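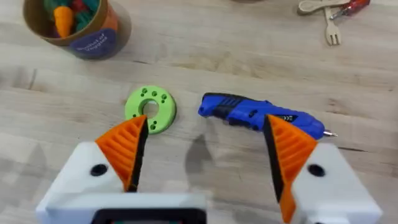

Chapter 3: Sorting and Grouping

Textbooks > Lower Primary > Mathematics > Chapter 3

Print this page | E-mail this page

A tub marked "Basket of Veggies" tells you what belongs inside it. Most things on a table do not come with a label. Before we can put them away, we have to decide how they go together.

A group of things that are alike in some way is called a set. The thing they share is the rule of the set. A soft toy carrot could go in a set with the rule "toys". It could also go in a set with the rule "orange" or "soft". A wooden fork fits the rule "made of wood", and it fits "used for eating" as well. A flat green ring with small holes in it may be harder to place. Try "has a hole" first.

In this chapter you will learn to:

- choose a rule and say it in one sentence
- sort objects by colour, material, shape and use
- find an object that fits two rules at once
- draw two sets that overlap

Words to know: set, rule, member, overlap

Getting started

Work with a partner. Put 17 small objects from the classroom on a table. Sort them into two groups without telling your partner the rule. Your partner should try to work out the rule and write it down. Then swap over.

Keep your list of objects. You will need it again for Exercise 3B, where each one is sorted by two rules.

Chapter text by Sławomir Kaczmarczyk

Filed under: Maths, Sets and sorting, Pupil's book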